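Search this site
Enter keyword
Go

Looking after tea towels, dishcloths and hand towels

Kitchen cloths get harder use than anything else in the linen cupboard and most of them are washed badly. These notes cover washing, drying, small repairs and when to give up on a cloth.

Before first use

Wash new cotton towels twice before you put them near a glass. Shops sell them with a finish that makes them feel smooth and look crisp, and it repels water. Use a normal dose of powder at 40 and no softener. Cut off sewn-in labels close to the seam with small scissors. Don't pull them, as the thread often runs on into the hem.

Waffle cloths shrink more than flat weaves. Expect a large one to lose a good bit of its length in the first few washes. If you want it to fit a particular rail, buy the next size up.
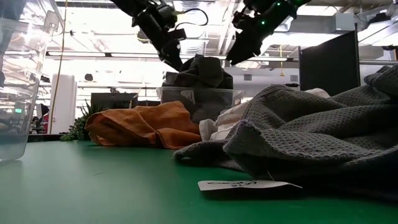

Sort by what the cloth has been used for. Anything that has wiped up raw meat juice goes straight in the machine on a hot wash. Glass cloths and hand towels can wait for a full load, but hang them up in the meantime. A damp cloth left in a heap will smell by the next morning.

Softener is the main reason towels stop drying properly. It coats the fibres. If yours have gone slick, leave the softener out and run them through on their own with 100 ml of white vinegar in the drawer. It may take 2 washes to shift it all. Never mix vinegar with bleach.

Stains

Tea and coffee: rinse in cold water, then soak in oxygen bleach for an hour.
Turmeric: wash, then dry in full sun. It fades over several days.
Grease: rub in washing-up liquid, leave for ten minutes, wash warm.
Scorch marks: usually permanent. Use the cloth for the oven.

Drying and storing

Shake each cloth hard before you hang it. This opens up the weave and saves ironing. Peg by the hem and leave a gap between cloths. I keep 7 in use and the rest folded in a drawer, with the freshly washed ones put at the bottom so they all get a turn.

Loose threads

Snip a pulled loop level with the cloth. On a waffle weave you can often ease it back through with a blunt needle. If a hem has started to go, run a line of small backstitch along it in cotton thread before it is washed again. Polyester thread is stronger but can cut into an old, soft cloth.

Once the middle has worn thin, cut the cloth into quarters for shoes, bike chains and paint. Wash oily rags by hand, or lay them flat outdoors to dry before binning them.

Tatu Muriithi

This site uses cookies to remember your settings. Accept Manage cookies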